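How to Hang Up and Sort Clothes in a Small Bedroom

Most small bedrooms have one clear surface big enough to work on, and it's the bed. This guide covers how to use the bed as a sorting table, how to get clothes onto hangers without stretching them, and how to put everything back so you can sleep there the same night. Allow 50 minutes the first time. After that it goes faster.

What you need

Hangers (17 is enough for a weekly load)
A lint brush
A bag for clothes you plan to give away
A small basket for socks and underwear

Step 1. Clear the bed

Take off the comforter and any blankets and put them in another room. Leave the fitted sheet on and pull it smooth. A plain sheet in a solid color makes it easier to spot small items like dark socks.

Stack the pillows at the foot of the bed, one on top of the other. This keeps the long part of the mattress open for folding. The stack is also a handy height to rest a shirt on while you fit the hanger.

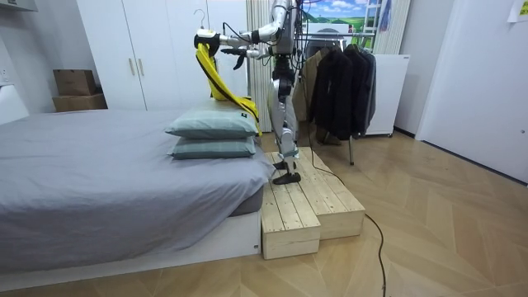
Clanine, September

The room used for this guide has a low bed with a gray sheet and two gray-green pillows. The steps are the same with a higher bed, but you will bend less.

Step 2. Sort into piles

Make four piles: hang, fold, mend, and give away. Start the hanging pile closest to the wardrobe. Don't stop to decide about an item for long. If you can't decide, put it with the hanging clothes and look at it again at the end.

Check pockets as you go. Close zippers and the top button on shirts. Turn everything right side out now, before any of it goes on a hanger.

Step 3. Put the hanger in

For anything with a narrow neck, feed the hanger up from the bottom hem. Pushing it down through the collar stretches the neckline, and on knits it won't always go back.

Hold the hanger by the hook with one hand. Use the other hand to pull the garment down over the shoulders of the hanger until the seams sit at the ends. If the seams hang past the ends, the hanger is too small. If the ends poke out into the sleeves, it's too big.

Slippery fabrics are the hard ones. Lay the garment over the pillows first, with the neck toward you, and slide the hanger in while the fabric is supported. Then lift by the hook and let the rest fall straight. Trim in a second color is useful here – it shows you right away whether the piece is twisted.
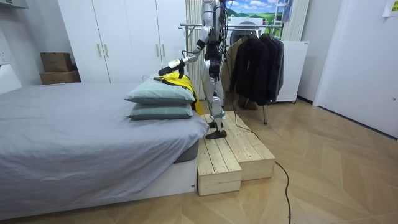
Smooth the front and back with your palm before you let go. Small creases will usually drop out overnight if the clothes aren't packed tight. Deep ones need an iron or steamer, so set those pieces aside.

Step 4. Load the wardrobe

Open both doors of a section fully before you start. Hang long items at one end and short items at the other. Face all the hooks the same way. Leave enough space to slide a flat hand between garments.

Yuzuki Nakajima wrote in to say she hangs clothes by how often she wears them, with the everyday things nearest the opening. That works well if two people share the wardrobe.

Step 5. Put the bed back

Brush the sheet for lint and tuck in any corner that has pulled loose. Check under the pillows for stray socks. Return the pillows to the head of the bed, then bring back the comforter.

Carry the give-away bag to the front door the same day. Mending can go in a drawer, but put a needle and thread in with it.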